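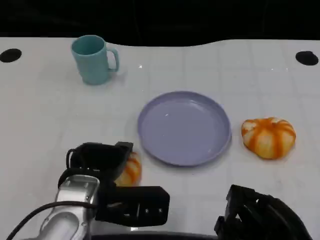
Caderno 17, página 55

Cerâmica de mesa: notas para a aula sobre vidrados
Docente: Laimutė Adomaitis

Nesta aula tratamos da diferença entre o corpo cerâmico e o vidrado. Muitos estudantes confundem as duas coisas quando falam de cor. A cor de uma caneca pode vir da pasta, de um engobe colocado sobre a pasta crua, ou do próprio vidrado. Para o exame é preciso saber distinguir os três casos e dar a cada um o seu nome correto.

O vidrado é uma camada de vidro, e a sua base é a sílica. Como a sílica sozinha funde a uma temperatura demasiado alta para os nossos fornos, juntamos fundentes. A alumina dá viscosidade e impede que o vidrado escorra para a placa do forno.

Vidrados mates e brilhantes

O aspeto mate obtém-se com mais alumina ou com um arrefecimento lento, durante o qual se formam cristais muito pequenos.

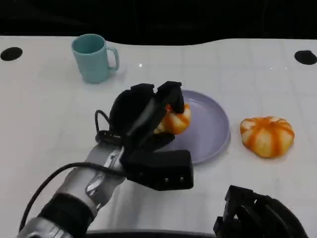
O cobre, em atmosfera oxidante, dá verdes e turquesas; o cobalto dá azul mesmo em quantidade mínima. Os tons de lavanda são mais difíceis e pedem ensaios com paciência. No caderno de receitas Menon (edição de 1999), ver a receita 374, que Qistina Ismail corrigiu à mão no exemplar da biblioteca.

Trabalho para março: preparar cinco placas de ensaio com a mesma base e mudar somente o óxido. Escrever o número no verso de cada placa, antes da primeira cozedura.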